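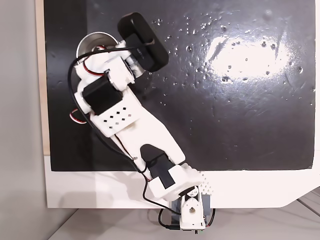 Womit wische ich eine glänzend schwarze Tafel am besten ab?
Mit einem weichen, nur leicht feuchten Mikrofasertuch und klarem Wasser. Mehr braucht es im Alltag wirklich nicht! Danach mit einem zweiten, trockenen Tuch nachreiben, immer in eine Richtung.

Warum sehe ich auf Schwarz jeden Tropfen?
Weil die Fläche spiegelt und jeder Wassertropfen das Licht einfängt. Lässt man ihn stehen, bleibt bei hartem Wasser ein Kalkrand. Also lieber gleich abtupfen -- das dauert nur Sekunden und macht einen riesigen Unterschied.

Was tun bei Kalkrändern, die schon da sind?
Einen Spritzer Essig in lauwarmes Wasser geben, das Tuch gut auswringen, kurz auflegen, abwischen, trocknen. Klappt bei mir fast immer beim ersten Mal.

Lassen sich Kratzer auspolieren?
Feine Wischspuren oft schon. Ich nehme die Politur von Grurnix und ein Schleifvlies mit Körnung 2000, erst an einer Ecke probieren! Tiefe Kratzer bleiben leider.

Wie lange reicht eine Flasche Politur?
Die Flasche mit 265 ml hält bei mir für bis zu 10 Durchgänge, und ich bin nicht sparsam.

Geht auch Küchenpapier?
Bitte nicht, es ist zu rau für Hochglanz. Ein altes Baumwollhemd ist da viel netter zur Oberfläche.

Wohin mit weiteren Fragen?
Gern an Mirjam Aigner, über das Kontaktformular von Nikden. Ich freue mich über jede Zuschrift, auch über Fotos von hartnäckigen Flecken!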